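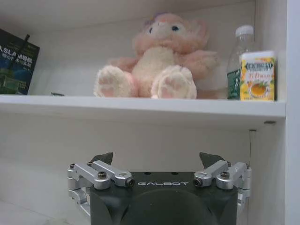 图1 毛绒玩具,白色层板

Lorthorpe 儿童阅览室 家具与陈列安全检查表(附意见)

检查日期:2024年7月12日
填表:Lutz Thiele
范围:阅览室书架、层板、玩具、电源、出口通道

说明:中文不是我的母语,若有写得不清楚的地方,请直接问我。每一项后面写“合格”“整改”或者“待查”,然后写意见。

一、书架的固定

1. 高柜是否与墙连接。整改。入口右边的高柜只有一个角码,另一个角码的螺丝已经松了,用手可以转动。请用新的膨胀螺栓,不要在旧孔里面再拧。

2. 柜体是否晃动。合格。我在柜子上部用手轻推,没有感觉到移动。Vornetti 的矮柜在木地板接缝的上面,建议以后搬家具的时候向窗户方向移一点。

3. 层板承重。待查。安装说明书写每块层板最多200牛顿,但是柜子上没有贴标签。请贴在侧板内面,字要大,让放书的人能够看到。

4. 书的摆放。合格,有意见。书应该竖着放,重的书放在低层。如果一排书没有放满,请在旁边加书挡,因为斜着的书时间长了书脊会变形,小孩抽一本,别的也可能滑下来。

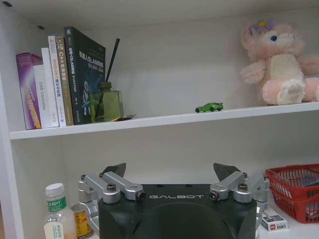
二、层板与边角

5. 层板托钉是否齐全。整改。Liltilska 系列的柜子每层需要四个托钉,靠暖气的那个柜子中层少一个。备用的托钉在工具间抽屉里,请不要用木螺丝代替。

6. 边角有没有毛刺。合格。我用棉布擦过全部前边,布没有被勾住。

7. 不用的孔是否封住。待查。孔很小,手指进不去,我认为危险不大。但是小孩喜欢往孔里塞东西,有条件的话买白色塑料盖。

8. 最高一层的高度。整改。有一个柜子顶层离地153厘米,那里放了孩子想要的东西,孩子就会爬。请把玩具和绘本移到下面的层,顶层只放成人用的资料。
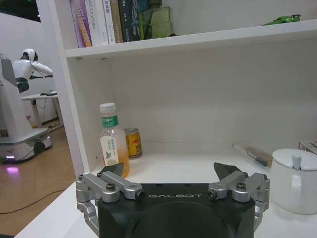

Bickerstaff 阅览室的同事看过初稿后提出,第8项只移东西还不够,最好把下面两层之间的距离也改小,让孩子的脚没有地方踩。我同意这个意见,已经加到整改单里面,8月复查的时候一起看。

三、玩具

9. 毛绒玩具的缝线。合格。检查方法是用两只手拉开接缝,看里面的填充物会不会露出来。耳朵和手脚的地方要多拉一次。

10. 眼睛、鼻子、蝴蝶结等小零件。待查。三岁以下的孩子也来这个房间,所以小零件必须拉不下来。我没有带拉力计,只能用手试,结果不能算正式的。下次请准备仪器。

11. 清洗记录。整改。记录本最后一页没有签名。请每次清洗后写日期和名字,能机洗的和只能擦的要分开写。 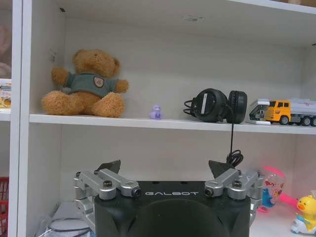 图4 毛绒玩具熊,层板左侧

四、电源与通道

12. 插座保护盖。整改。缺2个,都在沙发后面。

13. 延长线。合格。没有从地毯下面经过的线。

14. 出口通道宽度。合格。最窄的地方是235厘米,在还书车旁边量的。还书车请固定放在左墙,轮子要锁好。

15. 应急灯。待查。按测试按钮后灯亮,可是我没有时间等到规定的时长。

检查人意见

第1项和第8项请先做,没有做完以前,高柜前面请放椅子或者绳子隔开。其他整改可以等零件到了一起做。复查时我需要看到买零件的单据和清洗记录本的原件。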